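Come build a robot arm with us at the Zolley workshop

We're looking for two more people to join Porkar, our evening arm project! So far we have a gripper that opens and closes, a white table with a black cloth behind it, and far more ideas than hands. Right now we're teaching it to go after a labelled plastic water bottle, which is harder than it sounds (clear plastic is tricky for a small camera).

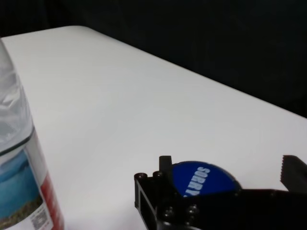
Page last changed: Friday, November 12, 2021

You don't need a degree or any robot experience. If you can use a screwdriver, write a little Python, or draw a bracket that fits on the second try, we'd love to have you. The group started in September and the parts budget is $300, so expect a lot of printing, filing and reusing screws!

It's unpaid, two evenings a week, and you can keep copies of all the code and drawings. Tools are on the shared bench. Bring safety glasses if you have your own pair.

To join, leave a note in the Porkar box by the front door with your name, a phone number and the part of the build you'd most like to get your hands on.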